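Ketchup: fridge or cupboard once it's open?

tabletopper
Moved in with my brother last month and we can't agree on this. I grew up with the ketchup in the cupboard next to the salt. He puts it in the fridge door the minute it's opened. The label says refrigerate after opening, but every diner I've eaten in leaves it out on the table all day. Who's right?

gravy_lane
Both, sort of. There's enough vinegar and sugar in it that it won't make you sick in a week or two on the shelf. It does get darker and the taste goes flat. A diner finishes a bottle in a day or so. How fast do you two go through one?

tabletopper
Maybe one every 2 months. Less in winter.

gravy_lane
Then fridge. 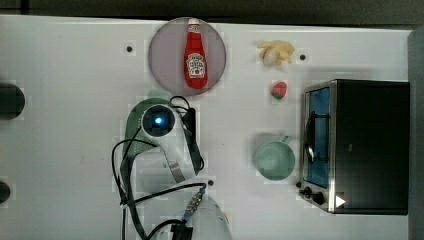
oldstove50
I've kept mine in the cupboard for 50 years and never had a bad bottle. Cold ketchup on hot fries ruins the fries. I buy the small size and it's gone before anything can happen to it. The big ones are only cheaper if you finish them.

Skomstead_Sue
Disagree with oldstove50. I worked the kitchen at a summer camp near Skomstead, and we had a case of bottles swell up in the pantry during a hot spell. They'd been opened and topped off from a big can, so that was probably part of it. Never top off. Wash the bottle and start fresh.

oldstove50
Topping off is a different problem. Nobody here said to do that.

Skomstead_Sue
Fair enough, but a kitchen that gets up to 85 in the afternoon is still no place for it.

pickle_dept
Does this go for the no-sugar kind? I get the Toft one from the co-op and it grew a fuzzy ring under the cap in January, with the heat on.

gravy_lane
Yes, less sugar means it keeps worse. Fridge for that, and wipe the cap.
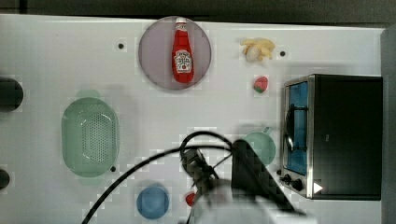

Ketchup on its plate, cap end up top.

tabletopper
OK, I'm going to give my brother this one. We'll keep it in the fridge and I'll take it out before dinner so it isn't so cold. Mustard is next, and he's wrong about mustard.

pickle_dept
Mustard can sit out. It just loses its bite.

Last reply 5/27/25

Comments
crumbs19: Soy sauce should have been in here too. Mine stays by the stove.
rt_hollow: Still on the cupboard side after reading all of it.

Related threads
Does peanut butter go in the fridge?
Vurnard hot sauce separated - still good?
Jakix squeeze bottles, do the lids leak?
How long does opened mayo last?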